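4. Sorting small toys into one bin

1. Empty every pocket and drawer onto a bed or other flat surface. The Kallio leaflet says 20 minutes. I doubt it.
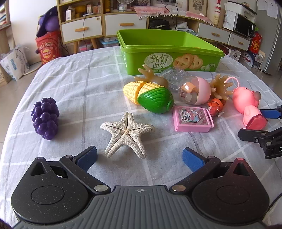

Small pieces go missing first, whatever the lid says. Pull out anything that opens before you touch the big toys. A pink-and-clear capsule with little things inside can wait beside the corn and the starfish, but keep it shut.

2. Put large toys in the bin. Leave the bin open.

Note: "Self-sorting" bins don't sort.

3. Add the capsules last. Check that both halves meet.
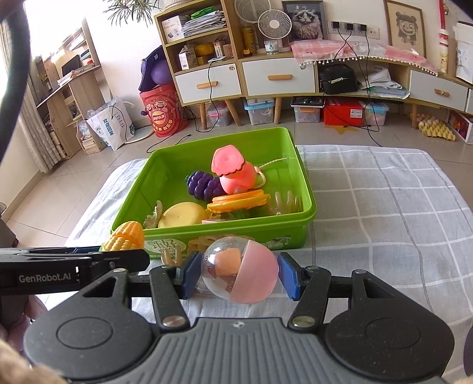

Damoncombe, November
Revised by Gaétan Friesen. The old step 4 (shake to settle) is gone. I never saw it settle anything.

Caution: Capsule halves are a choking risk.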